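Subject: Re: [grippers] Prajapati hand kit, worth it?

Meinir Pugh wrote:
> Has anyone on here had the Prajapati kit longer than a week? Skusden
> quoted us for a pair and I'd love to hear from a person who isn't
> selling them. Mostly worried about the finger pads and the cable.

Hi Meinir,

We've had our pair since May, so yes, well past a week! I like them a lot more than the old Ernudetti set (which made my wrist ache by lunch). The pads have held up fine through 300 or so takes, and slick stuff like glass is where they really earn their keep. Bottle necks, faceted caps, all good. The cable is a pain though – I keep catching it on the chair, and I'd pay extra for a longer one.

Setup took me 30 minutes the first time, mostly hunting for the right menu. Skusden support wrote back the same afternoon, so points for that.
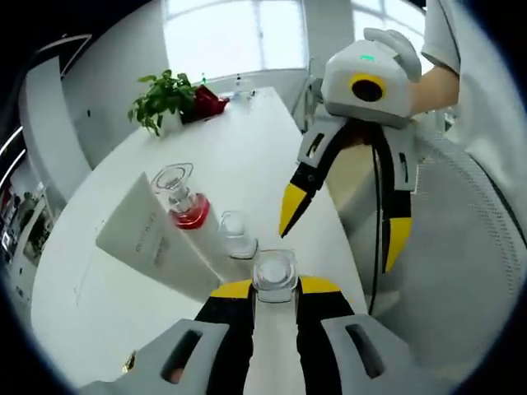 Can you buy just one hand to try out first?

Skusden will sell you a single, but the second one costs more if you order it later, so ask them to hold the pair price for you. They did that for our Kiltdale office and it saved us 100 bucks.

Shout if you want my settings file, it's a mess but it works!

Satish Rawat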